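식탁 위의 그리퍼: 양팔 정리 작업으로 본 손가락, 카메라, 제어기

글·편집부 / 4월호 기획

식기를 치우는 작업은 그리퍼 평가 항목으로서 조건이 까다롭다. 대상물의 두께가 수 밀리미터에서 컵 지름까지 벌어지고, 표면은 대체로 매끄럽고, 바닥에 붙은 얇은 물체와 쉽게 찌그러지는 물체가 같은 작업 영역에 섞여 있다. 산업용 부품 상자에서 좋은 성적을 내던 평행 그리퍼가 플라스틱 포크 하나를 들지 못하는 일이 흔하다.

본지는 스토르코프(Storkov) 시험실에서 탁상형 양팔 시스템 한 조를 놓고 손가락 두 종, 제어기 두 종을 바꾸어 끼우며 비교했다. 손가락은 오르쿠넬(Orkunell)의 각형 강체 손가락과 스토시에르(Stosier)의 박판 손가락이다. 제어기는 시험실이 기본으로 쓰는 위치 제어기와, 세제르(Sezer)가 공급하는 전류 제한형 제어기다. 팔, 레일, 카메라 위치는 전 시험에서 고정했다.

시험 구성

작업대는 목재 상판이며, 앞쪽 가장자리에 금속 레일을 걸고 그 위에 두 팔의 베이스를 고정했다. 작업물은 투명 수납함, 짙은 회색 판, 붉은 쟁반, 회색 식기 건조대의 네 구역으로 나누어 배치한다. 각 구역의 역할은 단순하다. 쓰레기는 수납함, 식기는 건조대로 보낸다. 판 위의 음식 부스러기는 마지막 단계에서 처리하며, 이번 비교의 채점 대상에서는 제외했다.

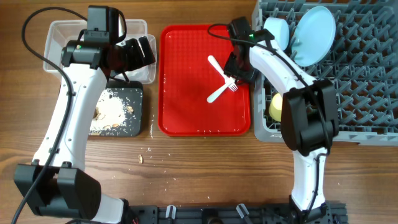
좌우 팔의 담당 구역은 겹치게 잡았다. 쟁반은 두 팔이 모두 닿는 유일한 영역이고, 충돌 회피의 부담도 여기에 집중된다. 담당 구역을 완전히 분리하면 제어는 쉬워지지만 왼쪽에서 집은 컵을 오른쪽 건조대로 넘기는 동작이 사라진다. 실사용에 가까운 값을 얻으려면 중첩 영역을 남겨야 한다고 판단했다.

시행 횟수는 조합당 24회로 정했다. 손가락과 제어기의 조합이 넷이므로 전체 시행은 그 네 배가 된다. 한 시행은 초기 배치에서 시작해 모든 식기가 건조대에 들어가거나 제한 시간이 끝날 때 종료한다. 초기 배치는 매번 바꾸되, 네 조합에 같은 배치 목록을 같은 순서로 적용했다.

손가락: 강성과 두께의 교환

오르쿠넬 손가락은 단면이 두껍고 선단이 경사져 있다. 컵의 벽을 안팎으로 물 때 자세가 잘 무너지지 않으며, 이동 중 가속을 높여도 대상물의 회전이 작다. 약점은 포크와 숟가락이다. 쟁반 바닥에 밀착한 손잡이 밑으로 선단이 들어가지 못하고, 양옆에서 조이면 손잡이가 위로 튀어 빠진다. 쟁반 바닥에 격자 요철이 있으면 선단이 요철에 걸려 접근 각도가 틀어지는 경우도 있었다.

스토시에르 손가락은 반대 성격이다. 박판이 휘면서 손잡이 옆면에 선접촉을 만들기 때문에 얇은 물체의 첫 파지 성공률이 높다. 다만 접시를 가장자리에서 물어 세울 때 판이 비틀려 접시가 처진다. 처짐은 건조대의 살 사이에 접시를 넣는 단계에서 위치 오차로 나타난다. 살 간격에 여유가 없는 건조대라면 이 오차가 그대로 실패로 이어진다.

첫 파지 성공률을 얇은 식기로만 한정하면 스토시에르와 전류 제한 제어의 조합이 73%로 가장 높았다. 같은 제어기에서 오르쿠넬은 이보다 뚜렷이 낮았고, 재시도를 허용해도 차이는 크게 줄지 않았다. 컵과 사발에서는 순위가 뒤집힌다. 어느 한쪽을 범용으로 권하기는 어렵다.

손목 카메라에서 본 문제

손목 카메라는 파지 직전의 미세 정렬을 담당한다. 머리 위치의 카메라가 전체 배치를 잡고, 손목 카메라가 손가락 선단과 대상물의 상대 위치를 갱신하는 방식이다. 이 구성에서 가장 성가신 대상은 투명 수납함이었다. 뚜껑과 벽에서 반사가 생기면 윤곽 추출이 끊기고, 벽 너머의 내용물을 수납함 바깥의 물체로 오인하는 사례도 기록되었다.
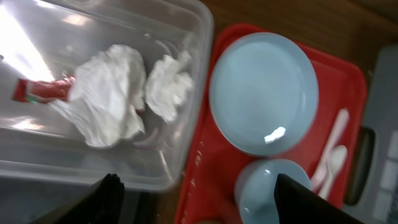
손목 카메라 영상. 왼쪽은 휴지가 든 투명 수납함, 오른쪽은 붉은 쟁반이며 아래로 두 손가락의 선단이 걸린다.

노출을 낮추면 반사는 줄지만 검은 손가락의 윤곽이 어두운 배경에 묻힌다. 선단 위치를 영상으로 추정하는 제어기에서는 이쪽 손실이 더 크다. 시험실은 노출을 고정하고, 수납함 영역에서는 손목 카메라의 신뢰도를 낮추어 머리 카메라의 좌표를 우선하는 가중치를 적용했다. 정밀도는 떨어지지만 휴지처럼 형상이 불규칙하고 허용 오차가 큰 물체를 다루는 구역이므로 손해는 작다.

이동 중 흐림도 변수다. 손목이 회전하는 동안의 영상은 정렬에 쓸 수 없어, 제어기가 속도를 낮춘 뒤에야 갱신이 재개된다. 두 제어기의 소요 시간 차이는 상당 부분 이 구간에서 발생했다. 위치 제어기는 목표점 부근에서 감속이 늦고 정착 진동이 길었다. 전류 제한형은 감속이 이르지만 정착이 빨라, 갱신 재개 시점은 오히려 앞섰다.

제어기: 힘의 상한을 어디에 둘 것인가

컵은 제어기 차이가 가장 잘 드러나는 대상이다. 위치 제어기는 손가락 간격을 목표값으로 받으므로, 컵 벽의 두께를 잘못 추정하면 그대로 과도한 힘이 걸린다. 얇은 플라스틱 컵이면 입구가 타원으로 눌리고, 놓는 순간 복원되면서 컵이 튄다. 전류 제한형은 접촉 후 힘이 상한에서 멈추므로 눌림이 일정하다.

상한을 너무 낮게 잡으면 다른 문제가 생긴다. 컵을 옆으로 문 채 쟁반 위를 지날 때, 팔의 가속으로 컵이 손가락 안에서 돌아간다. 시험에서는 상한을 6단계로 나누어 예비 측정을 했고, 가장 낮은 2단계는 이동 중 이탈이 잦아 본시험에서 제외했다. 나머지 단계에서는 컵의 종류보다 무는 위치가 결과를 좌우했다. 입구 쪽을 물면 회전이 크고, 몸통 쪽을 물면 회전은 작지만 건조대의 살에 손가락이 먼저 닿는다.
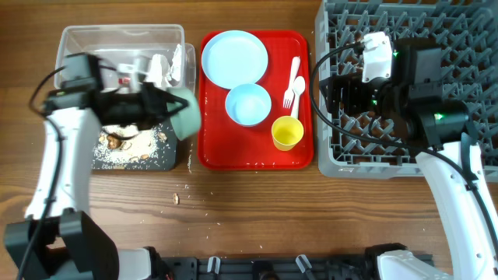 왼팔이 연녹색 컵을 옆으로 눕혀 문 상태. 오른팔의 그리퍼는 건조대 위에 있다.

양팔 협조에서는 대기 위치가 결과에 영향을 주었다. 한쪽 팔이 컵을 옮기는 동안 다른 팔을 건조대 상공에 두면 다음 동작의 시작이 빠르지만, 머리 카메라의 시야에서 건조대 일부를 가린다. 빈칸을 찾는 단계에서 가려진 칸은 후보에서 빠진다. 대기 높이를 올리는 방법은 가림을 줄이지 못했다. 카메라에 가까워질수록 팔이 차지하는 면적이 커지기 때문이다. 결국 대기 위치를 건조대 바깥쪽으로 옮기고 왕복 시간을 감수하는 편이 전체 시간에서 유리했다.

케이블 처리

사소해 보이지만 시행 중단의 원인 가운데 적지 않은 비율이 케이블이었다. 손목에서 나온 케이블을 팔에 바짝 묶으면 손목 회전 끝에서 장력이 걸리고, 여유를 크게 주면 고리가 식기에 닿는다. 시험실은 여유 고리를 팔의 바깥쪽으로 빼고 링크 중간에서 한 번 고정하는 방식으로 정리했다. 카메라를 그리퍼 위쪽에 다는 구성에서는 커넥터의 방향까지 확인해야 한다. 커넥터가 안쪽을 향하면 반대편 팔과의 간섭 여유가 그만큼 줄어든다.

선택 기준

얇은 식기의 비중이 높고 건조대의 간격이 넉넉하다면 스토시에르 손가락이 맞다. 컵과 사발이 주 대상이고 적재 정밀도가 필요하면 오르쿠넬 쪽이 안정적이다. 양팔 구성에서는 좌우에 서로 다른 손가락을 다는 방법도 가능하지만, 대상물 배정 논리가 복잡해지고 한쪽 팔의 대기 시간이 늘어난다. 이번 시험에는 혼합 구성을 포함하지 않았다.

제어기는 손가락과 무관하게 전류 제한형의 결과가 고르게 나왔다. 기존 위치 제어기를 유지해야 하는 현장이라면 컵 종류별로 목표 간격을 따로 등록하고 정착 판정의 문턱값을 조정하는 것만으로도 눌림과 튐을 줄일 수 있다. 손가락 패드의 마모와 물기 있는 식기에 대한 측정은 시험 항목에 없었으며, 같은 작업대에서 별도로 진행할 예정이다.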